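Sorting small things, part two

October 2020

The August post covered the drawers. This one covers what was left on the table afterward: the items too small for a shelf and too odd for a drawer. I had put them off for two months.

The working surface is a pair of pale boards laid across the wide table. The rear one sits slightly higher, so it serves as a parking row. Red baby shoes went at the left, then the white rounded case, then a plain white box. One small gray screw has no known parent. It stays out until something in the house starts to wobble.

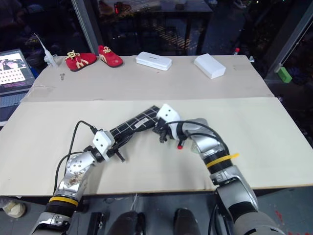 Pencil case

Black fabric, thin white grid, long zipper down one side. I compared it with a rigid Flunier tin, which holds more but rattles in a bag. The fabric one won. Points checked:

Zipper: coil type, metal slider. Coil tolerates a curve better than molded teeth.

Strap: a black fabric loop next to the slider. Useful on a hook.

Label: stitched on, off-white, small print. I left it alone — unpicking it would leave holes in the weave.

The marker with the red ends is next for a home.

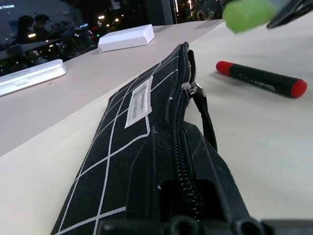
Remaining work

The Prutley boxes are still in the hall. I priced a divider set at 1,344 and decided against it. Cut cardboard does the same job, and I have plenty of it.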